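4. Installer l'application Stirkard sur votre téléviseur

Vous voilà presque prêt à regarder vos émissions, et nous vous promettons que le plus long est fait ! Gardez sous la main le courrier de bienvenue reçu avec votre abonnement Ziltholm (la lettre à bandeau, pas la facture) : vous y trouverez votre numéro de foyer, qui servira à l'étape 3.

1. Allumez le téléviseur et vérifiez qu'il est bien relié à votre réseau, par câble ou en Wi-Fi.

2. Ouvrez le magasin d'applications, cherchez « Stirkard » et lancez l'installation. Il faut 510 Mo d'espace libre. Si votre téléviseur se plaint, supprimez une ou deux applications dont vous ne vous servez plus (on en a tous !).

3. Au premier démarrage, saisissez votre numéro de foyer, sans espaces ni tirets, puis appuyez sur OK. Un code à six chiffres s'affiche : recopiez-le sur votre téléphone, dans la rubrique « Mes écrans ».

Remarque : le code reste valable dix minutes. Si vous êtes parti faire un café entre-temps, choisissez « Nouveau code » et reprenez tranquillement.

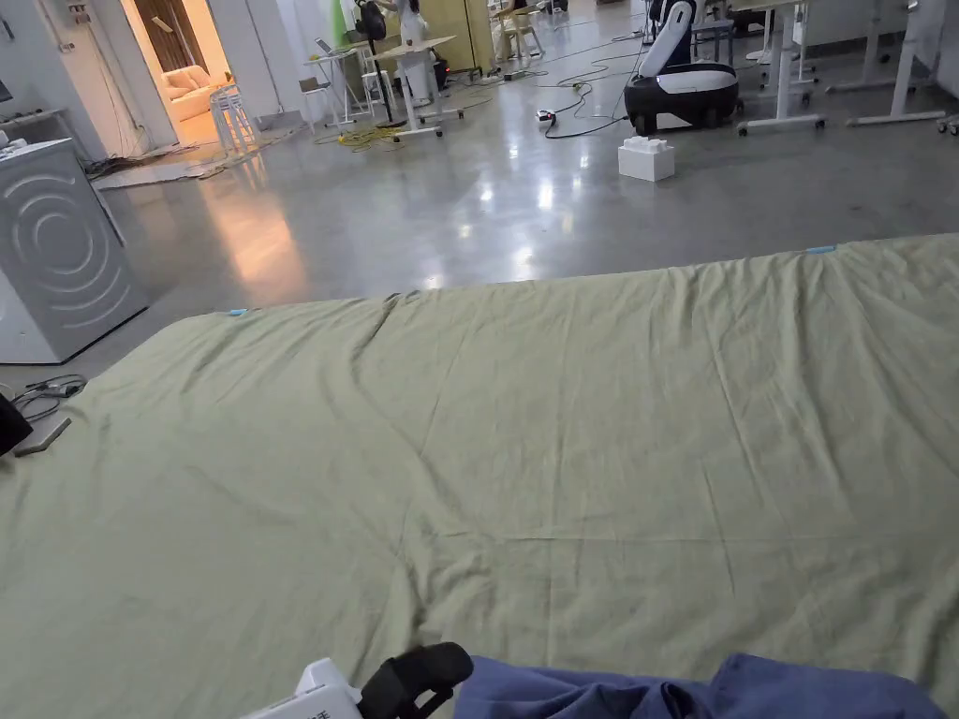 4. Choisissez ensuite votre région. C'est elle qui détermine le journal local et les décrochages du soir, alors prenez le temps de faire défiler la liste jusqu'au bout, elle est longue. Vous pourrez la modifier plus tard dans Réglages > Foyer > Région.

5. Créez un profil pour chaque membre de la famille. Pour les enfants, activez le profil Dudov : seuls les programmes jeunesse y apparaissent, et la lecture automatique est coupée.

6. Pour finir, ouvrez le canal 137. Si la mire s'affiche avec le son, tout fonctionne, et vous pouvez filer voir vos séries.

Attention : ne débranchez pas le téléviseur pendant une mise à jour, même si la barre de progression semble figée. Elle s'arrête volontiers un bon moment avant de repartir.

En cas d'erreur 632, votre redevance n'a pas encore été rattachée à votre foyer. Patientez jusqu'au lendemain, puis recommencez à partir de l'étape 3. Si le message persiste, écrivez à Gwenllian Bevan, au service Abonnés, en indiquant le modèle de votre téléviseur.

Pour enregistrer vos émissions sur un boîtier Chukwu, passez à la section 5.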